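厨房设备目录 > 加热与复热 > 台式微波炉

台式微波炉（白色，侧开门，玻璃转盘）

供应单位：Ditalix 设备供应部
适用场所：茶水间、员工休息室、小型公寓厨房、社区活动室
页面更新：2024年8月21日，星期三

产品概述

本页所列为台式微波炉，供各单位茶水间及小型厨房日常复热使用。机身为白色系箱式外壳，边角圆润，顶面平整，可直接置于台面，无须嵌入橱柜。炉门向左侧开启，操作区位于炉门右侧，取放餐具时以右手进出较为顺手。

本设备列入 Ditalix 基础配置清单，Tarnville 与 Faddale 两处服务点均可办理订购、调换及报修。已订购 Samir 系列茶水间台柜的单位，可在同一订单内合并配送。

外观与炉腔
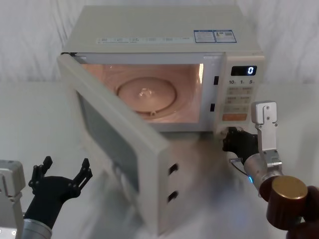

炉腔底部配有圆形玻璃转盘，边缘略高，可拦住少量溢出的汤汁。开门后腔内有照明，便于查看食物位置及清洁死角。炉腔与操作区之间设有上下两处门锁孔，与炉门锁钩配合；锁孔内不得塞入纸巾、牙签等异物，清洁时亦不可向孔内喷洒液体。

机顶贴有说明标签，请予保留。报修时工作人员可能要求核对标签内容，标签缺损的设备须另行登记后方可受理。

订购信息

目录编号：1495
单台价格：1,495元（含税，不含上门安装）
质保期限：自签收之日起，按随机保修卡所载执行
配送范围：Tarnville、Faddale 市区及近郊
单笔订单满29台的，由供应部安排分批送货，送货日期以书面确认为准

订购单位应在提交申请时注明收货地点、楼层、有无电梯以及联系人电话。送货人员负责将设备送至指定房间，旧机回收须在申请单中单独勾选，临时提出的回收要求一般不予受理。

放置要求

一、设备应放置于平整、稳固、干燥的台面，四角均须着实，不得悬出台沿。台面如铺有桌布或软垫，应先行撤除，以免堵塞底部通风。

二、机身背面、两侧及顶部应按随机说明书留出散热空间。机顶不得堆放餐盘、纸巾盒、报纸或其他物品。

三、炉门左侧应留有足够的开启余量。台面左端紧靠墙壁或高柜的，建议将设备向右移动，确认炉门能够完全打开后再行固定位置。

四、应使用带接地的独立插座，不得与电热水壶、电烤箱共用同一接线板。电源线不得从机身下方穿过。

五、设备附近悬挂窗帘或其他织物的，应收拢固定，与散热口保持距离。

首次使用

开箱后请先取出炉腔内的全部包装材料及附件，用拧干的软布擦拭炉腔内壁。玻璃转盘以温水及中性洗涤剂清洗，擦干后放回，并用手轻轻转动，确认其落位平稳、不与腔壁相碰。

首次加热可使用盛有500毫升清水的耐热玻璃容器，运行时间以说明书为准。初次运行时如有轻微气味，保持室内通风即可。炉腔内无食物或水时，严禁启动设备。

日常使用

可使用的容器包括标明适用于微波炉的玻璃、陶瓷及塑料制品。金属餐具、带金属镶边的瓷器、铝箔以及密封罐不得放入炉腔。带壳鸡蛋不得加热。

加热汤类及饮品时，容器内应放置一支非金属搅拌棒，加热结束后静置60秒再取出。带盖容器应留出排汽口。餐盒尺寸以转盘能够自由转动为限，方形大盒容易卡住腔壁，请改用圆形容器或分次加热。

加热期间使用人不宜长时间离开。如发现炉腔内冒烟，应保持炉门关闭，立即停止运行并切断电源，待烟散尽后再开门检查。

多人共用的茶水间，建议各单位在设备旁张贴简要使用须知，并指定专人每周检查一次转盘与门封。须知文本可向供应部索取，版式为A4单页。

标识识别

所供设备的品牌标识“Midea”以白色印于炉门观察窗下部居中位置。观察窗为深色，四周为逐级内收的模压门框，外缘有一圈偏红的细线。验收时请核对上述外观；如有不符，应当场在送货单上注明，并由双方签字。

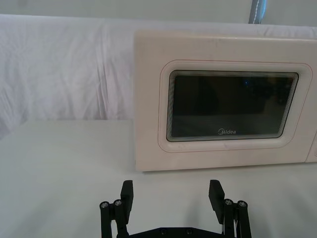

清洁与保养

清洁前应关闭设备并拔下插头。外壳用微湿软布擦拭，再以干布收干，顶面边缘及炉门上方易留手印，可适当增加擦拭次数。不得使用钢丝球、去污粉或含研磨颗粒的清洁剂。

炉腔内如有干结污渍，可放入一碗清水加热至产生蒸汽，停机静置后再行擦拭。转盘下方及滚动支撑处容易积存食物残渣，应一并清理。玻璃转盘刚加热完毕时不得直接用冷水冲洗。

观察窗及门框凹槽宜用棉质软布沿边擦拭。门封处如有油渍，应及时清除，以保证炉门闭合严密。

异常情况

炉门无法关严、门框变形、观察窗出现裂纹的，应立即停用并报修，不得自行拆卸外壳。转盘不转动的，先检查其是否落位，再检查餐具是否与腔壁相碰。腔内照明不亮但加热正常的，可继续使用，并于下次巡检时一并报修。

插座无电或跳闸的，请先联系本单位电工处理，不属于本页所述质保范围。

售后与联络

报修请提交设备目录编号、存放房间及故障现象，并附标签照片。两处服务点受理后，由供应部统一安排上门时间。需更换玻璃转盘的，可直接在配件栏下单，不必填写报修单。

本类设备的目录维护及批量订购事宜，由供应部 Cremilda Furtado 负责。七月以前提交而尚未确认的申请，请重新填写新版申请单，原编号不再沿用。

相关条目：茶水间台柜（Samir 系列）；耐热玻璃容器；单孔接地插座面板；旧家电回收申请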